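Clollwood, May, 6:10 a.m.

Barometer at the kitchen window dropped overnight. Wind southwest, light. Walked up to the rain gauge before breakfast and read 19 mm, the highest single reading of the month so far. The funnel had a beech leaf stuck in the throat, so the true figure may be a little higher. I logged it as read and put a note in the margin.

The tank behind the shed is full and going over. The overflow pipe discharges too close to the north wall, which I have written here before and not fixed. Pipe is 40 mm bore. It needs an elbow and a longer run toward the ditch. Added to the list under the gutter bracket.

Breakfast, then desk work. Copied the April readings into the ledger and plotted them against Ludivine Aubert's from the other side of the valley. Her totals are lower than mine in every wet spell and nearly the same in the dry ones. I still think it is exposure. Her gauge stands on open ground and mine has the hedge to windward, and an exposed gauge under-catches when the rain comes in at an angle. Thierry Sabatier thinks her rim is bent. Both could be true. We could swap gauges for a month and settle it, though she is reluctant to break her series and I can see why. 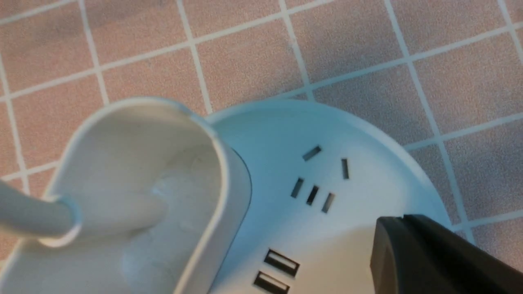

The April ledger has two gaps, both mine, from the days I was at Dondetmont. Rosine Cordier read the gauge when I got back late and wrote the total on an envelope, so the sum is sound even if the daily split is lost. I entered it as an accumulated value with a bracket across the rows. Some people divide an accumulated total evenly over the missing days. I don't like it. It invents wet days and spoils the count.

11:40 a.m. Stream level at the footbridge: up 6 cm on yesterday's mark. Water brown but no branches moving. The painted scale on the pier is hard to read below the second band and wants redoing when the level falls – enamel this time, the last paint lasted one winter. Aurélien Moulin came past with the dog and asked whether the lower path would be open by evening. Told him I expected the level to peak in the afternoon and to try the upper path.

Afternoon: light rain from 1:15, stopped by 2. Nothing worth a separate reading. Cleaned the thermometer screen with a soft brush and warm water. Louvers sound, one hinge screw turning freely in its hole. Packed the hole with a matchstick and glue and will refit the screw tomorrow. Minimum thermometer reset. Maximum looks to be reading high against the spare, by half a degree at most, and I want a week of paired readings before I apply any correction.

Ludivine Joly telephoned about the old parish rainfall notebooks. The damp has reached the lower shelf, but the bindings are holding and the ink has not run. She will bring them over in batches, starting with the oldest, and I will transcribe in inches as written and convert in a second column. 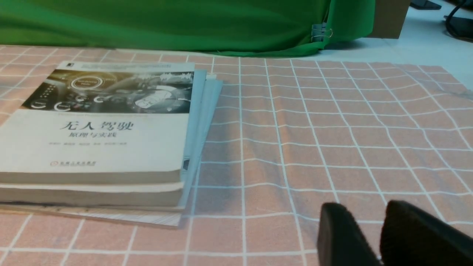

Evening, 9:00 p.m.

Sky clearing from the west. Barometer rising slowly. Stream down 2 cm from the late morning mark. Gauge emptied, funnel wiped, leaf guard refitted. Elbow for the overflow pipe still not bought.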